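Speaker notes: "Do you need the robot yet?"
Dorota Malinowski
May 11, 2022

Slide 1, title. Say hi, say where the coffee is. Ask for hands: who here has started a robot arm at home? Who has finished one? Wait for the hands to go down. Don't milk it.

I'm in the second group only if you're generous with the word finished. I built an arm last November from the Shek plans, the desktop ones with the printed shoulder. It moves. It will go from one place to another place and come back. Whether it does anything I'd want done in my home is a different matter, and that's most of this talk.

Slide 2, the promise. Read out the line from the Flutus forum: "Show it a chore a few times and it learns the chore." I've been hearing some version of that for as long as I've been coming to Wiltgate. I'd like to know who has a chore that got learned. I asked on the forum and got 16 replies, and 2 of them were from people who had one running. One sorted bolts. The other one wouldn't post a video.

(If somebody objects here, let them. Clorkthorpe people will object. Move on after one round.)

Slide 3, money. My arm ate over 20 evenings and I stopped adding up the parts, on purpose. The shoulder cracked and I reprinted it thicker. Then the thicker one rubbed. Skip the bearing story unless we're early.

Slide 4, what I'd do instead. Leave the arm in the box. Start with the hands. By hands I mean a pair of grippers you hold yourself, same fingers the robot would have, a marker cube on each so software can work out where they are from the video. You do the chore with those and record it. There's no arm involved, no motors to burn out, and you find out very fast which jobs are hopeless.

I was sure this was a gimmick. I still think half of it is. Cube tracking is fine until you turn your wrist and the pattern goes out of view, and then your nice smooth path has a hole in it. People patch the hole by guessing and call it data. Ask anyone selling you a kit what they do about the hole.

Slide 5, setup at the shared workshop. Keep this short. Small table, ordinary things, sit down to it the way you'd sit down to lunch. Pick stuff that behaves differently in the fingers. An apple is round and hard and wants to roll, so put it on a plate. A clear bottle is awkward for a camera to see. A cup with a lid and something in it makes you careful. If your fingers can't manage those three with a human brain behind them, a servo isn't going to rescue you.
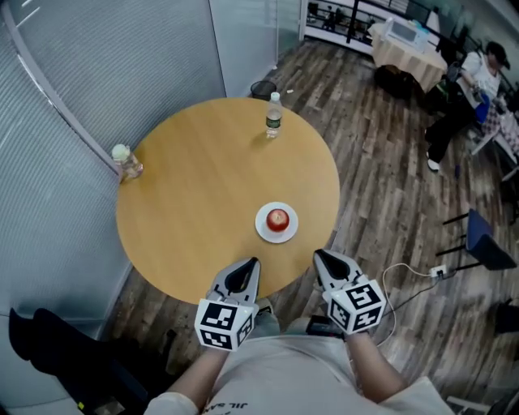 Things I got wrong, in no special order. I gripped too hard at first. With two pointed pads you have very little area touching anything, so my instinct was to squeeze, and a squeezed apple pops out sideways. I moved too fast. I kept wanting to steady things with a spare finger, and of course there isn't one. And I forgot where my forearms were, so they covered the very thing I was trying to record. Elbows wide, lean back a little.

Also tape down your cables. You'll be looking at your fingertips and you'll hook one.

Slide 6, what I believe so far. Recording by hand is cheap and it's honest about the gripper. It tells you nothing about whether the arm can reach, how much it sags, or what it does when the bottle slips. I've seen people wave a folder of good recordings as if the hard part were over. I haven't seen the folder turn into a reliable helper in anyone's kitchen. If you have, I'll come to your kitchen. Bring this up again in Q&A if it's quiet.

Slide 7, advice. Borrow grippers before you print any. Do the same job until you're bored, then watch it back on a day when you're in a bad mood. If you still want the arm after that, the Shek plans are free and I have a spare shoulder, slightly cracked.

Leave this slide up for questions. Repeat each question into the mic, the back row complained last time.

Contact: Dorota Malinowski, via the Wiltgate front desk | © 2022 Dorota Malinowski | Back to top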